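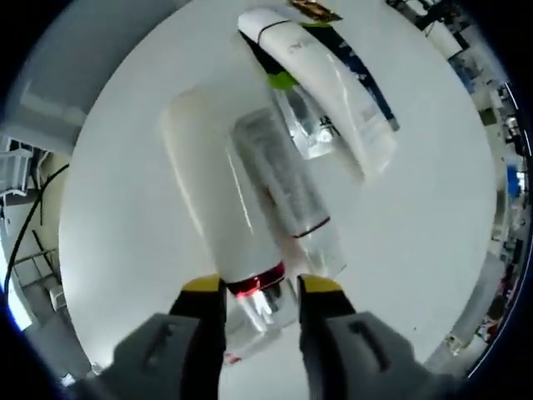

Pronell, the small software company behind the Grivance grasp planner, is releasing version 6 of that planner in March, and everyone here is very glad to finally be able to talk about it. Grivance is the piece of software that decides where a gripper's fingers should go, how wide they should open, and which way they should come in. Version 6 was written almost entirely around one stubborn kind of problem, which is small bathroom-cabinet and kitchen-drawer sort of stuff lying on its side and leaning on its neighbors. A white bottle with a clear cap, resting partly under or over a see-through container on a white tabletop, is a fine way to spoil a planner's afternoon. The bottle has hardly any edge against the table, the container lets the camera look straight through its walls, and the two together can come out of a depth map as a single lump with a hole in it. Put two fingers either side of the cap end, though, and a person knows right away what is bottle and what is not. Getting the software to the same place has taken us the better part of two years, and we think the result is worth the wait.

What is new in Grivance 6

The biggest change is in how the planner handles clear plastic. Earlier versions leaned on depth readings, and where the readings were missing, they filled the gap with the nearest surface they trusted. That worked nicely for cardboard boxes and tin cans, and rather badly for anything you could see through. Version 6 keeps the gap as a gap. It marks the area as uncertain, looks at the color picture for rims, bands and caps that might belong to something solid, and then plans a grasp that stays away from the doubtful part for as long as it can. If there is no safe way in, it asks for another view from a different angle before it commits to anything.

The second change has to do with things that touch. The old planner tried to separate every item on the table before choosing one, and a single bad split could send the fingers into the wrong object. The new one holds on to several guesses at once – this is one thing, this is two things, this is one thing wrapped in another – and scores each possible grasp against all of them. A grasp that makes sense under most of the guesses wins out over one that looks perfect under a single guess and terrible under the rest. It is a simple idea, and we wish we had come around to it sooner.

Wide-angle cameras get a good deal of attention as well. Many of our customers mount a very wide lens close to the fingers, and a round table can fill nearly the whole view with the rest of the room bent around its rim. Grivance 6 works with those pictures as they come. There is no longer a separate flattening step to set up, and the calibration tool, which plenty of you wrote to us about (kindly, for the most part!), has been rebuilt from the ground up. It now takes 11 views of the calibration board and tells you plainly, in words, if one of them needs to be taken again.

We have also added a replay window, where you can step through a recorded grasp and see what the planner believed at each moment, which grasps it turned down, and what it thought was wrong with them. Our own engineers asked for this one, and they now have it open most of the day.

How it was tested

The test set for this release holds 109 table layouts, put together over the winter by our team in Arruda. It covers bottles, tubes, jars, wrappers and shrink-wrapped items, placed upright, lying down, leaning and piled on top of one another. A good many of the layouts use white objects on a white surface, because that was where version 5 gave our support desk the most trouble. The full set of layouts will be included with the software, along with the scripts we use to score them, so that customers can run the same tests on their own equipment and send us whatever comes out.

"I have been working on grasp planning for a long time, and I still get a little nervous when I see clear plastic," said Mojtaba Daneshvar, who leads planning software at Pronell. "What I like about this version is that it is willing to say it doesn't know. When it is unsure about a surface it goes around, or it takes another look, and you can open the replay and see that it did so. I would much sooner have a planner that takes an extra second than one that is very confident about a shadow."

Aníbal Barros, who looks after customer projects, added: "The people who use Grivance are mostly sorting and packing, and they have other things to worry about than lens settings. We sat with the folks at Bundton for a good part of last year, going through their recordings and hearing what slowed them down. The new calibration tool came out of those talks, and so did a long list of smaller fixes that I am every bit as fond of."

Availability

Grivance 6 will be offered to all current license holders in March at no added cost, and existing version 5 project files will open without changes. Gripper profiles made for version 5 carry over too, though we do suggest running the new calibration once before putting the planner back to work. Version 5 will go on receiving fixes for another 2 years. Customers still using version 4 should get in touch with our support desk, who will be happy to help with the move.

Guided online sessions on the replay window and the new scoring scripts will be held throughout the month of release, and sign-up is open now through the customer page.

About Pronell

Pronell makes planning and perception software for robot grippers. The company is based in Arruda and works with packing, sorting and laboratory customers of all sizes. Press questions may be sent to Aníbal Barros through the contact form on the Pronell website.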